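From: Bushra Virk
To: gripper-users
Subject: Re: [gripper-users] Multi-finger hand or parallel jaw for light cartons?

> We have two-jaw grippers on both arms and they crush
> thin cardboard at the force where they stop slipping.
> Before I ask for money for a hand: does somebody run
> one on small boxes, and is the closing force really
> easier to set? Also interested in how you bring the
> cable out at the wrist.
>
> Manolakis

Hello Manolakis, hello all,

we changed from the Varkico jaws to the Flereleo hands in September, so I can answer a part of this. Our task is to take a small milk carton from the table and put it into a trash can with the lid open. The controller is the same Rodness as before, only the hand driver is new.

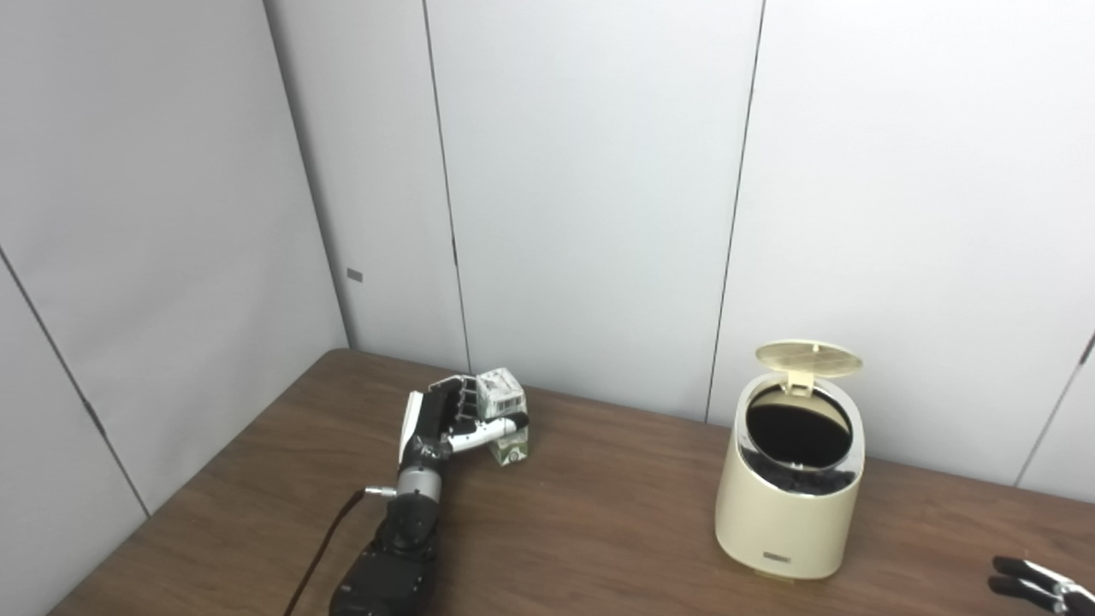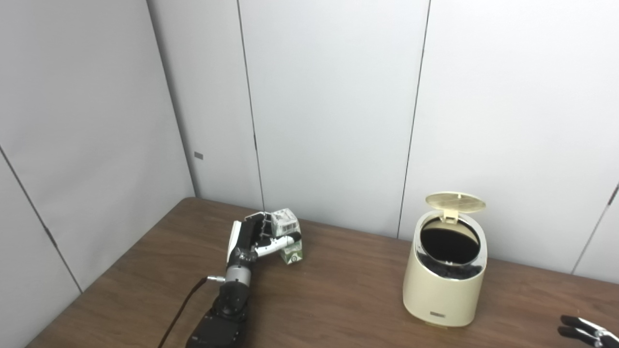 For the force: yes, it is easier, but not for the reason I expected. The motors are not finer than in the jaws. The load is shared by several fingers, and so I can stay at 40 percent of the current limit and the carton keeps its shape. With the jaws I never found a good value for a full carton and an empty one together.

We did 2,000 grasps with the hand and 1,908 of them were good. Most of the bad ones have the same cause — the thumb closes too early and pushes the carton away before the fingers are over the top. I now delay the thumb by a fixed time. This helps, but it makes each grasp slower, and the jaws were already faster.

About the cable: it leaves at the side of the wrist and we let it hang free, with a long loop. When I fixed it along the forearm, it pulled at the connector each time the wrist turned fully. Please leave more length than the manual says.

One question back to you. Do you calibrate the fingers again after a warm start? Ours drift a little after lunch, and I do not know if it is the hand or my driver.

Best regards,
Bushra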